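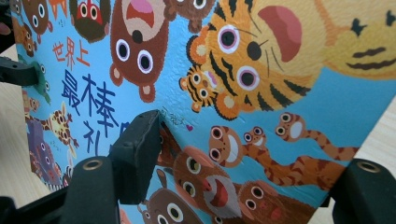

关于我们

Monevberg 是一家做机器人操作学习的小型研究公司。我们研究的问题听起来很小：怎样让机器人学会摆弄那些薄的、软的、会翘边会打滑的东西，尤其是书。把一本书从桌上拿起来，翻到某一页，压平，再合上放回去，人做这些事的时候几乎不用想，换成机器就完全是另一回事了。我们在这个问题上已经花了不少年，到现在每天早上进实验室还是很兴奋！

这一页写给第一次知道我们的人：可能是想来实习的学生，可能是正在考虑合作的图书馆或学校，也可能只是在某个论坛上看到我们的曲线图、想弄清楚是谁画的。下面讲讲我们从哪里来，在用什么方法，得到了什么结果，还有哪些地方没有做好。

我们怎么开始的

最早我们并不做书。公司刚成立那会儿，大家接的是仓储分拣的活儿，抓盒子，抓瓶子，抓塑料袋。塑料袋把我们折磨得够呛，可也正是塑料袋让我们意识到，大多数抓取算法默认物体有一个固定的形状，而这个默认在日常生活里常常不成立。后来一家儿童阅览室找过来，问我们有没有办法让机器人在闭馆以后把散在桌上的绘本归位。我们当时答应得很痛快，以为两个月能交差。

结果第一版系统连平放在桌面上的绘本都拿不稳。精装绘本的封面是硬的，书脊有厚度，夹住书脊一侧往上提，另一侧的封面和内页会往下坠，整本书就张开了；平装绘本更麻烦，夹得松会滑，夹得紧会在封面上留下印子。封面覆膜之后反光，深度相机给出来的点云常常缺一块。还有一件我们事先没料到的事：绘本的封面实在太热闹了，满满当当都是动物和人物，颜色一块接一块，视觉模型很容易把画里的轮廓当成真正的物体边缘，对着一只老虎的背就伸手去夹。

那份合作后来延期了，阅览室的老师们对我们非常宽容，我们也因此决定把手上别的项目收一收，专心把这件事做明白。书成了我们的主要研究对象，一直到今天。

Vollard 方法

我们的核心方法叫 Vollard，是一套从手持夹爪示范中学习接触动作的流程。它的基本想法是：让人直接拿着和机器人末端同样结构的夹爪去做事，相机装在夹爪上，记录下来的画面和机器人将来自己看到的画面是同一个视角。人不需要学遥操作，也不需要对着屏幕去想象机械臂在哪里，拿起来就能做，做得快，而且手上的那点感觉能自然地留在动作里。

手持采集本身并不新鲜，同行里有很多出色的工作，我们从中学到了很多。我们自己加进去的东西主要在两个地方。

第一个地方是对“接触阶段”的处理。一段示范从开始到结束，真正决定成败的往往只有很短的几下：指尖刚碰到封面的时候，指尖沿着边缘往下探的时候，夹紧之前轻轻试探的那一下。如果把整段动作平均地喂给模型，这几下会被大段的空中移动淹没掉。Vollard 会先根据夹爪开合和相机画面的变化，把一段示范切成接近、试探、夹持、搬移、释放这样的阶段，再在训练时给试探和夹持更高的采样权重。做法并不复杂，效果却好得让我们自己都有点意外，第一次看到对比结果的那个下午，我们把实验重跑了一遍，怕是数据弄混了。

第二个地方是对封面图案的“去纠缠”。前面说过，模型会把画里的边缘当成物体的边缘。我们试过调光线，试过换相机，试过只用深度，都不理想。现在的做法是在训练的时候，对同一段示范里书的表面纹理做替换，几何形状和动作保持不变，要求模型在不同的封面下给出一致的动作。换句话说，画面上是老虎也好，是长颈鹿也好，是一片纯色也好，该从哪条边下手，答案应该一样。为了做好这一步，我们需要大量真实的、图案复杂的封面作为对照，所以实验室里的绘本越堆越多，有时候来访的客人会以为走错了地方。

一段示范是怎么采的

操作员坐在桌前，桌上放一本书，角度随便摆，斜着、倒着都行。我们特意不规定朝向，真实的阅览桌上没有谁会把书摆得端端正正。操作员手持夹爪，从任意一侧接近，完成任务清单上的一个动作：压住封面、从书脊一侧夹起、掀开封面、翻一页、把书推到桌沿再夹住，等等。

“压住封面”是清单里最不起眼的一项，也是我们很喜欢的一项。手指的端面落在封面上，不夹取，也不移动，只保持接触。模型从这类片段里学到的是：在看见接触的前提下，画面应该是什么样子，手指会挡住什么，封面的哪一部分还露在外面。近距离的时候，夹爪自己会占掉不小的一块视野，标题被挡住半个字，河马只露出一部分，这都很平常，机器人将来工作时看到的也正是这样的画面。我们早期曾经想把手指从画面里抹掉，用图像修补的办法补出一张“干净”的封面，后来发现抹掉之后模型反而判断不准距离，就老老实实地留着了。

每段示范采完之后，操作员自己先看一遍回放，在记录里标一个简单的记号：顺利、勉强、失败。失败的片段我们不删。一次滑脱里包含的信息很多，从哪个角度开始滑，滑之前指尖的位置有没有变化，这些都是后来训练恢复动作时最宝贵的材料。

我们的数据集叫 Namora。第一期一共有 675 段示范，覆盖 13 种书籍类型，从硬纸板翻翻书到骑马钉的薄册子都有。和动辄几万段的大型数据集相比，这个数字很小，可每一段都经过人工检查，阶段切分也逐段核对过。我们相信对于接触动作来说，切分准不准比段数多不多更要紧，至少到目前为止，我们自己的实验是支持这个看法的。

结果怎么样

我们在一台桌面机械臂上做了 600 次真机测试，测试用的书全部没有在训练里出现过，封面风格也尽量选得杂一些：满版插画的、摄影的、大面积留白的、带烫银的。对照组是用同样数据训练、但不做阶段加权也不做纹理替换的模型。

最明显的改进出现在满版插画的封面上。对照模型在这类封面上经常“犹豫”，手指在封面上方来回移动，找不到落点，或者直接朝着图案中间某条颜色分界线伸过去。加上纹理替换之后，犹豫的情况大大减少，落点也稳定地集中到书脊和切口附近。对于纯色封面，两个模型差别不大，这和我们的预期是一致的，也让我们比较放心：方法起作用的地方，正是它应该起作用的地方。

阶段加权的好处主要体现在夹持之前的试探上。加权之后的模型会先轻轻碰一下，再调整角度，再夹。没有谁专门教过它要碰这一下，是它从示范里学来的，看的时候真的很开心！有一位来参观的图书管理员说，它的动作像一个刚上班的新同事，有点小心，但是很认真。我们把这句话抄在了实验室的白板上，一直没舍得擦。

做消融实验的时候还有一个小发现。把失败片段全部去掉以后，模型在顺利的情况下几乎没有变化，可一旦书滑了一点，它就不知道怎么办了，会按原计划继续抬手，夹着空气走到目标位置，再很郑重地松开。把失败片段放回去，它就会停下来重新找边。这件事促使我们后来专门去采“半失败”的示范，比如故意夹得浅一点，等书开始往下溜再补救。

还没有做好的地方

翻页仍然是我们最弱的一环。单张内页太薄，刚性手指很难只捻起一张，现在的成功率远远谈不上实用。我们试过在指端贴不同的软材料，有的对铜版纸好，有的对胶版纸好，还没找到两样都好的。静电也是个问题，冬天尤其明显，二月里做的一批翻页实验和夏天做的放在一起，几乎像是两个不同的任务。

腰封、护封和夹在书里的附赠卡片，我们基本上还处理不了。护封会和书分开走，模型以为自己夹住了书，其实只夹住了一层纸。开本特别大的绘本也有困难，夹爪的开口和力矩都不太够。

另外，纹理替换能解决图案的干扰，但解决不了立体的装饰。有些绘本封面上有凸起的绒布、镂空的小窗或者可以拉动的纸条，这时候图案和几何是真的连在一起的，“封面变了动作不变”这个前提就不成立了。怎么让模型知道什么时候该忽略图案、什么时候该认真对待，我们正在想办法，欢迎有兴趣的同行来一起讨论。

Vávra 计划

Vávra 是我们正在推进的下一阶段工作，目标是把单个动作串成完整的整理任务：桌上散着几本书，机器人要分辨哪些叠在一起，先拿哪一本，合上翻开的，再按开本放回架子。难点在于叠放。上面那本书的边缘和下面那本书的封面图案贴在一起，从斜上方看过去，很难说清楚哪条线是真的边，哪条线是画上去的。这恰好又回到了我们最初遇到的问题，只是难度高了一截。

目前我们采用的思路是让机器人主动去看：判断不确定的时候，夹爪先换个角度，或者轻轻推一下最上面那本，看画面里哪些部分跟着动。推一下得到的信息，往往比多看十秒钟更有用。早期的测试很粗糙，有一次它把整摞书都推到了桌子底下，不过我们从中看到了希望，已经在准备更系统的实验。

我们的团队和日常

我们一共 9 个人，做算法的、做机械的、做数据的坐在同一间屋子里，桌子拼在一起。采集数据不是某一个岗位的专职，每个人每周都要轮到几次，包括写论文最忙的时候。自己拿过夹爪、自己把一本书夹掉过，再去看模型的失败，想法会很不一样。有好几处改进，都是某位同事采数据采到手酸的时候冒出来的。

夹爪是我们自己装配的，手指用久了会磨损，端面和边角慢慢变旧，我们会登记更换的时间，也会保留一部分用旧手指采的数据，毕竟机器人上装的手指同样会旧。夹爪的结构图、装配说明和标定步骤都写成了文档，新来的同事第一天就照着文档装一把，装的过程中哪里看不懂，就由他来改那一段。这个习惯坚持下来，文档比我们自己以为的要好读得多。

书的来源有采购的，也有附近学校和阅览室淘汰下来的旧书。旧书特别好，书角卷了，书脊松了，封面上有小朋友留下的贴纸印，这些都是新书给不了的。用完之后还完好的书会再转送出去，午休的时候也常有人靠在窗边看绘本，看着看着就忘了时间。

公开和共享

阶段切分的代码、训练脚本和评测流程我们都会公开，评测流程里写清楚了书怎么摆、光怎么打、什么算成功什么算失败。掉在桌上再夹起来，算成功但单独标注；封面留下压痕，一律算失败，不管书有没有放到位。这一条我们内部争论过很久，最后还是定得严一些。一台会弄坏书的机器人，没有图书馆会愿意用。

Namora 数据集的轨迹和标注可以申请用于研究。封面画面涉及出版方和作者的权利，所以图像部分需要单独签一份使用协议，只限研究，不得转发。手续稍微麻烦一点，请大家理解，我们收到申请之后会尽快回复。

如果您使用了我们的方法却得到了和我们不一样的结果，请一定写信告诉我们。曾经有一个学生团队来信说，他们换了一盏灯，成功率就掉了下去，我们照着试了一遍，果然如此，后来的版本里就加进了对光照的处理。这样的来信我们非常珍惜。

合作与加入

我们目前希望找到以下几类合作伙伴：愿意让我们在闭馆时段做测试的图书馆和阅览室；手里有特殊装帧书籍、愿意借出或者捐出复本的出版社和装订工坊；以及研究柔性物体操作、触觉传感和主动感知的实验室。

实习岗位全年开放，不限专业，有动手的耐心就好。您不需要提前懂机器人，但需要能接受同一个动作做很多遍，并且每一遍都愿意看一看哪里不一样。来信请简单介绍自己，附上一件您做过的东西，什么都可以，程序、木工、一本手工书，我们都会认真看。

参观请提前预约，下午两点之后比较合适，上午通常在采数据，屋里需要保持安静和稳定的光线。带小朋友来也很欢迎，绘本管够，夹爪也可以拿在手里试一试。

联系方式见页面底部。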